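# An afternoon at the Foltitz open house

I had been meaning to get out to Foltitz for years, and I finally went last September with my friend Ximena Lagos, who drove, bless her, because my car was in the shop again.
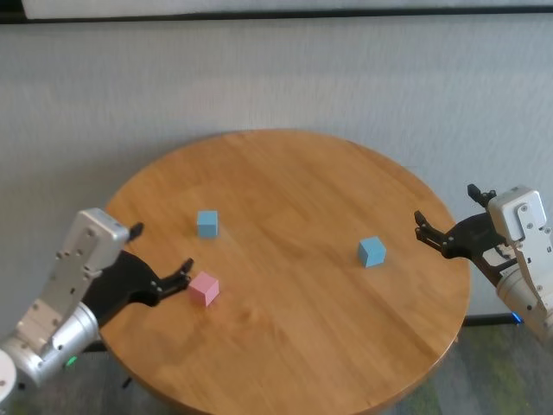
We left Wandton after an early lunch and got lost only once, at the fork by the feed store where the sign points at a field. The open house runs from one to five, and by the time we pulled in there were already cars parked all along the lane, so we walked the last stretch, which on a mild day was no hardship at all.

The place is easy to drive past. It's a long, low building that used to be a dairy, and inside it's a string of rooms that open one into the next, each given over to something you can do with your hands. You pay at a little window (7 dollars, and they'll take a check), you get a paper wristband, and off you go. Kwan-ho Yuen was on the door that day. He started out there teaching evening classes in furniture finishing, and if you ask him one question about varnish you had better not be in a hurry. We asked him three.

I'll skip over the weaving room, lovely as it was, because the room I keep telling people about is the one with the round table. It's a wooden table, a warm honey-orange color, with the grain running across the top in long streaks and a good shine to the finish. I do love a round table. You can't sit at the head of it, and children always seem to know that. There were cubes on the top, light blue ones and a pink one, small and plain, with a soft matte look against all that shiny wood. I couldn't have told you from the doorway if they were painted wood or foam.

Ximena, who taught first grade for 23 years, lit up like a lamp. She said she'd had cubes in her classroom from her first day to her last, and that the fewer you put out the longer a child would stay with them. Put out a whole tub and they get thrown. Put out a handful and somebody builds a house, and then a bridge, and then wants to tell you who lives there. She told me about a boy who used one block as a telephone for most of a winter and wouldn't come to the rug until he'd hung up properly!

Kwan-ho wandered in after us at some point and got going on colors. He's fond of pale blue on honey-colored wood and thinks pink is harder to get right, as it can go muddy next to orange. I thought the pink looked fine, a dusty sort of rose, and I told him so. We went back and forth on that a good while, standing there with our coats over our arms.

After that there was coffee in the old milk room, and a slice of plum cake that I would drive back for on its own. The bookshop had over 300 secondhand titles on crafts and toys, most of them a dollar or two. I came home with a stained copy of a book on country chairs and a jar of Eyvindsson beeswax polish, which I've since used on my own kitchen table with very good results. Go easy with it and buff it longer than you think you should.

A few practical things if you're planning a trip. The lane gets soft after rain, so wear real shoes. The restrooms are at the far end, past the weaving. There's a step down into the room with the round table that I found with my foot before I found it with my eyes, and Kwan-ho has promised to put a strip of tape on it. The Drendent bus stops at the bottom of the hill at 9 minutes past the hour, but the last one back leaves before closing, so check the timetable.

We stayed until they started stacking the chairs, and Ximena made me stop for peaches on the way home.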